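Moving the bread to the night shift

I have been baking sourdough for four years now and I only just figured out that I was doing it at the wrong time of day. I know, I know. Everybody else read that chapter.

My old routine was to mix the dough after breakfast and then spend the whole day hovering over it. Folding, poking, lifting the towel, putting the towel back. I couldn't go to the store without doing math in my head. By dinner I'd have a decent loaf and no patience left for anyone in the house!

Then we moved to Herkgate, and the new kitchen is cold. Really cold, even with the oven on. My starter sulked for a month and I got a string of flat, gummy loaves (the ducks down at Geremby wouldn't have wanted them, and I did think about asking). So one evening I mixed everything at 9 p.m., mostly out of spite, left it on the counter, and went to bed.

Well! In the morning it had doubled. Big lazy bubbles up the side of the bowl, and that smell -- a bit like yogurt, a bit like apples. I shaped it in my robe, let it rest 60 minutes while I had coffee, and baked it before I was properly awake.

What I use now is 900 grams of flour and 606 grams of water, which sounds fussy but it's just where my pouring stopped on the good night and I've been too superstitious to round it off. The flour is the Naidoo bread flour in the big paper sack. I tried swapping in some rye and it was fine, a little dense, great with butter and not much else. Salt goes in last, and I use less starter than I used to, a couple of spoonfuls if the night looks mild.

I still haven't sorted out summer. In July that same dough would probably climb out of the bowl and let itself out the back door. I might start it later, or try the fridge, but our fridge is packed and the bowl is huge, so that's a problem for future me.

Next up is rolls, if I can get them to brown underneath as well as on top.
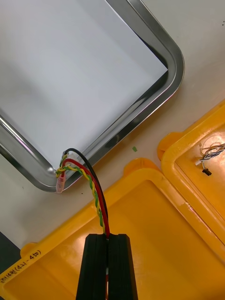

Steel tray, white paper.

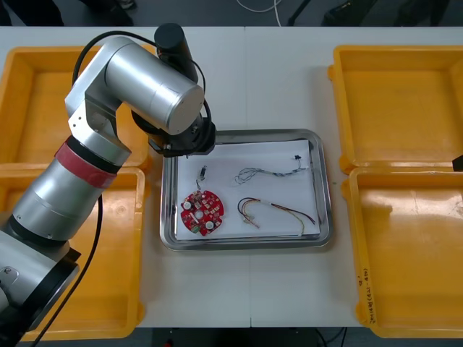
Drelis wrote in the comments that a cold kitchen is a gift and I should stop complaining about it, and that for summer the trick is ice water in the mix and half the starter, with the bowl set on the floor overnight where the air is cooler.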